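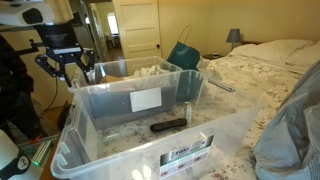 Can you build a sorting arm at home without a proper workbench? You can, as long as the base is held down hard and you're okay with slow moves. Mine runs at walking-through-honey speed and it still gets the job done most evenings.

Dukari – README

Dukari is my project for teaching one arm to move household stuff between two clear plastic bins. It lives in a bedroom. The bins go on the bed, the arm reaches in over them, and the code in this folder does the rest (or tries to!). I started it in September and I've been adding to it whenever I get a free hour, so please forgive the messy file names.

Last edited 18 February 2018.

What's in the folder

arm/ has the motion code. Start with reach.py, which is the only file I've cleaned up.
grip/ has the open and close routines for the two-finger gripper. Hendrik Ndlovu wrote most of this one and his comments are much better than mine.
runs/ has the logs, one subfolder per evening.
notes.txt is me talking to myself. Read it if you're stuck, skip it if you're not.

The runs

There are 44 runs in this release. Each one is a single attempt at moving something out of one bin and into the other, with the joint positions, the gripper opening and a short text note saying how it went. The things I use are whatever is in reach: a black TV remote, a small white bottle with a cap, a flat piece of brown cardboard. I don't reset them to the same spot each time. I toss them in and let the arm deal with it, and if that makes your numbers noisy, well, they're noisy for me too.

13 of the runs are failures and I left them in on purpose. Look for "miss" or "drop" in the note. Please don't delete them if you make your own copy – Refilwe Radebe trained on a version with the misses stripped out and her arm got very confident about grabbing air.

Things that tripped me up

Clear bins are a pain. The bedspread has little flowers all over it, and they show right through the bottom, so my first object finder kept proudly reporting flowers. I fixed it by using the rim of the bin as a reference and ignoring anything smaller than a bottle cap. A plain sheet of paper under the bin works too, and it's a lot less code.

The bed moves. Sit down on it during a run and the whole bin tips a little, and the arm has no idea. Stay off the bed! I wrote that on a sticky note and then sat on the bed anyway, which is how run 5 ended the way it did.

Rims catch fingers. The gripper opens pretty wide, and if you come down at a slant you'll hook the edge and drag the bin along with you. The approach in reach.py goes straight up, across, and straight down. It looks silly and it's slow – leave it alone until you've got everything else working.

Soft stuff is not supported. A crumpled bag or cloth will sometimes get picked up and sometimes not, and I haven't worked out why. Treat any result with fabric as luck.

Running it

Copy settings_sample.txt to settings.txt and put in your own bin heights. Measure from the surface the bin sits on, with the bin already sitting there, because a mattress sinks. Then run home.py, wait for the arm to stop, and run reach.py with the dry flag first. The dry flag does the whole path with the gripper open. If you skip it and bend something, I'm sorry, but I did warn you.

Keep cables behind the bins and loose clothes well away from the elbow.

Names you'll see in the code

"eltum" is the old name of the project and it's still all over the imports. "naidoo" is the second gripper profile, the gentler one, and you want it for anything with a cap. I keep meaning to rename both.

Still to do

Rename the 2 log columns that are both called "height".
Write the bin-to-bin handoff so it can go in either direction.
Get the finger pads replaced. The Amville shop had them on order last time I asked.

Use any of this however you like. If you fix the fabric thing, please send me the patch.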